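How to get a table at a restaurant that doesn't take bookings

I love a no-bookings restaurant. I know plenty of people can't stand them, and if you've ever stood in drizzle for an hour only to be told the kitchen is closing, you have my sympathy! But some of my best dinners have come after a wait, and over the years I've worked out a way of doing it that hardly ever lets me down. It works for a ramen counter, a tiny pasta place or the sort of wine bar that puts five tables in an old shop and becomes famous overnight.

Step 1: Find out what sort of queue it is

There are two kinds and you need to know which you're dealing with. At some places you stand in a line, and if you leave it you lose your spot. At others you give your name at the door and they ring or text when your table is ready. Check the website first, then look through recent reviews, where people love to grumble about exactly this. If you're still not sure, phone at four in the afternoon. Staff are setting up, they have a minute, and they'll usually tell you when the first rush starts too.

Step 2: Pick your time

Most people arrive at half past seven, so don't. Either be outside 20 minutes before the doors open, or turn up once the first sitting is starting to ask for bills. If a place opens at half past five, that second wave of tables tends to come free from seven onwards. Rain is your friend. So is a big match on the telly.

I went to Kenness in September, when it had been open for a fortnight and the line went past the dry cleaner's. We got there early, were first in, and had the crab toast in front of us before the people at the back had moved at all. Glorious.

Step 3: Keep the group small

Two is perfect. Three is fine if one of you doesn't mind the corner of the table. With four you'll wait longer, and with more than that I'd book somewhere else, I really would. Ask at the door whether they'll seat you before everyone has arrived, as lots of places won't.

Step 4: Say yes to the counter

When the person with the clipboard asks if you'd sit at the bar, the answer is yes, always yes. Counter seats turn over faster and you get to watch the cooking. At Quan I was told 40 minutes for a table and was on a stool in five, right by the grill, being handed bits of charred leek to try. I'd now choose that stool over any table in the room.

Step 5: Have a waiting place

If it's a name-and-number system, find a pub or café nearby before you set off. Mine for Quan is the Plusside, which is 300 metres away and has a decent vermouth. Stick to one drink, keep your phone on the table with the sound up, and pay as you go so you can leave the moment they call. Most places hold a table for only a few minutes.

Step 6: Eat something first

A small something, mind — a banana, a handful of nuts, half a sandwich if it's going to be a long one. Very hungry people order badly. They also get snappy with each other on the pavement, and I include myself in that.
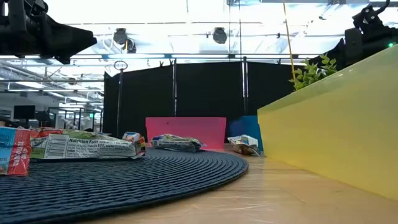

I'd stay away from crisps in the pub, though, because one packet becomes three and then you can't manage pudding. My friend Annunziata Marino swears by a bowl of soup at home at five o'clock, and she's the only person I know who can queue for an hour and a half and still be cheerful at the end of it.

Step 7: Order with the room in mind

Once you're in, ask straight away if anything is running low and get your order in for that first. You don't have to rush, but do be kind to the people outside. When you've finished your coffee, pay up and take the chat elsewhere.

And if it goes wrong?

Have a second place up your sleeve, within walking distance, and agree beforehand when you'll give up. Ours is 45 minutes. That's how we found Fomden, two streets from a noodle bar we never got into, where they do a lamb shoulder for two with white beans and a very sharp green sauce. We've been back 7 times and still haven't tried the noodles.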